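Small jobs for the work room

When you share a room with other people's desks, the small repairs always wait. I keep this list for my own house and my sister-in-law Raluca asked me to write it properly, so I did.

Chairs. Turn the office chair on its side before you look at the wheels. Hair and thread collect around the axle, and you can cut them with a seam ripper. Pull the wheel straight out, wipe the pin with a dry cloth, push it back until it clicks. I do this in June, when the windows are open.

Cables. A power strip should lie where you can reach the switch without moving furniture. Before you work on the floor, push long cables to the wall side, or you will kneel on a plug. I have done it 2 times.

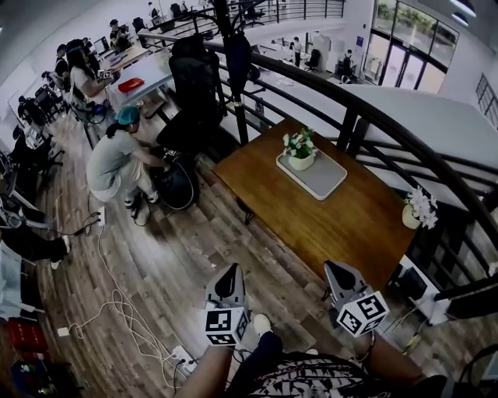 How do I stop an office chair from marking a wood-look floor?

Soft rubber wheels are the best change you can make, and they fit most chairs with no tools. Sweep first, because sand under a wheel scratches more than the wheel itself.

Flowers. White flowers on a brown wooden table look very nice, but the pot needs a tray under it. Water leaves a ring in the grain which is hard to remove. For a potted plant I give 300 ml, wait, and pour out what stays in the tray.

Railings. Black metal shows every finger. Wipe it with a damp cloth and then with a dry one, from the top down. Do not use oil, it catches dust.

Florin Roman wrote to me that he also puts felt under the table legs. It is a good idea, only change the felt when it becomes flat.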